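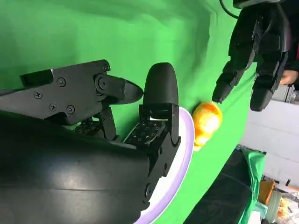
Posted by Khurana

Section 2. Setting Up the Vollance 882 Floral Cooler

2.1 Before you start

The cooler must stand upright for a full day before it is connected to power. Check that the carton marked Shelf Kit contains the shelves, the clips and the drip tray. If a part is missing, contact Uratero parts supply with the serial number from the rating plate inside the door.

2.2 Placement

1. Choose a level floor away from direct sun and heating vents.
2. Leave a gap of 127 mm between the rear panel and the wall.
3. Turn the front feet until the door closes on its own from half open.
4. Lock both rear casters.

CAUTION: Do not tilt the cabinet while the shelves are installed.

2.3 Shelves and drip tray

1. Push two clips into each side rail at the same height.
2. Lower the shelf onto the clips with the raised lip to the rear.
3. Slide the drip tray under the lowest shelf until it stops.
4. Leave the bottom space open for tall buckets.

Note: Buckets must not touch the rear wall. Stems pressed against the air outlet will freeze even when the display reads normal.

2.4 First start

1. Plug the cooler into its own grounded outlet. Do not use an extension cord.
2. Press and hold POWER until the display lights.
3. Press SET, then use the arrows to choose the temperature. The factory setting is 2 °C.
4. Press SET again to save.
5. Keep the door closed until the display stops blinking.

Tropical flowers such as anthurium and orchids should not be stored at the factory setting - use a separate cabinet or keep them in the work area.

2.5 Humidity

The humidity setting runs from LOW to 99. Most cut flowers keep well near the upper end. Reduce the setting if water collects on wrapped bouquets or ribbon.

CAUTION: Fill the reservoir with clean water only. Flower food and bleach will damage the pump.

If the display shows E2, switch off the cooler, reseat the reservoir and start again from step 2 of 2.4. If the code returns, call Menbridge service.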